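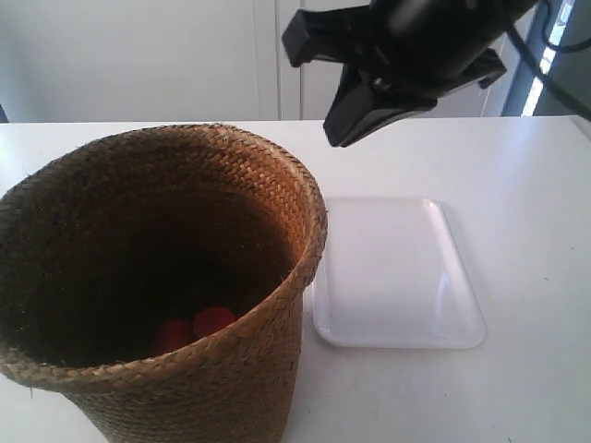

Page last changed: 25/11/2024

Selling Baskets at the Druradville Market: Student Project Report
Small Business Studies, second-year group project

1. What we set out to do

Our group wanted to find out why the number of basket sellers at the Druradville covered market has gone down while baskets themselves are easy to find in stores. The course asked us to pick one product and follow it from maker to buyer. We picked woven storage baskets made of natural fiber because most of us have one at home and none of us knew what it should cost.

We worked on the project for one semester. Two of us did the market visits, one did the phone calls and the other two put together the survey and the cost table.

2. Background

The market has had a row for household goods for as long as the stallholders we spoke to could remember. Baskets, brooms, mats and brushes were sold side by side. Today the row is mostly plastic goods and phone covers. The two stalls that still carry baskets buy from Karkevent, a wholesaler outside town, and from a makers' group in Girard.

The Girard group sells finished baskets and also plain braid by the length. The braid is the slow part of the work. A maker plaits the strips first, often in the evening, and coils and stitches them into a basket later. The rim takes the most care since people pick a basket up by it - a weak rim is the usual reason for a return.

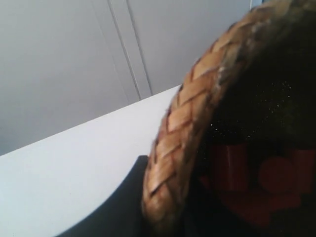
3. Method

We handed out 300 survey forms at the market entrance and at the bus stop across the street. The form had 10 questions. We asked where people had last bought a basket, what they used it for, and what they would pay for a medium one with no lid.

We also asked both stallholders to go through their costs with us. One agreed to show us a full month of sales. The other gave us prices only, so the cost table in section 4 rests on a single stall. We would have liked a second one to compare.

Karkevent answered our questions by email. The Catesier home store chain did not reply to either of our messages, so for that side we used shelf prices that we wrote down ourselves.

4. Results

Most people who filled in the form had bought their last basket in a store and could not say where it was made. Laundry and toys were the most common uses, followed by firewood. Older buyers were more likely to have bought at the market. They were also the ones who wrote comments in the margins, mainly on how long a basket should last.

The stall that opened its books took in 1,860 dollars from baskets in the month we looked at. After stock, the stall fee and gas there was less left than we had guessed, and the stallholder told us that brushes carry the stall in slow weeks. Her stall fee is the same all year, but basket sales drop sharply in winter.

Price was not the main problem. The market baskets cost less than similar ones at Catesier. People simply did not know they were there. The row is at the back, past the fish counter, and has no sign.

5. Problems we had

It rained on our first survey date and we had to come back in November. Some forms were only half filled in, and we left those out. We also wrote question 6 badly. It asked about size and price together, and the answers could not be used.

6. Suggestions

A sign at the main entrance would cost little and could be shared by the whole row. The stallholders could also put a card on each basket saying who made it and how to clean it. Karkevent told us its minimum order is 1,000 dollars, too high for one small stall, so we suggest that the two sellers order together. Both said they would think about it.

The survey form and the cost table are in the appendix.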